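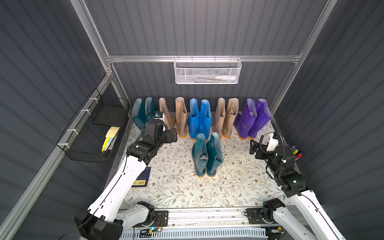

The two-arm cell at Sendedbridge, with the boot pairs along the back wall.

September 23, 2019

I am recording this fault in some detail, as readers running similar cells have asked for it. During cycle 272 of the boot-pairing task, the right arm stopped responding to its position commands while the left arm continued. The supervisor program should have halted both. It halted neither, and Fouad Harb pressed the stop.

There was no injury and no damage. Randa Karam reviewed the log the same afternoon and found that the right controller had dropped its connection for 36 seconds. The program had treated the last known position as current – a default I had set myself in January and never revisited.

The default has been removed. Any lost connection now stops both arms, and a restart requires a person at the booth. Work remains suspended until the cable on the right arm has been replaced and the stop test repeated.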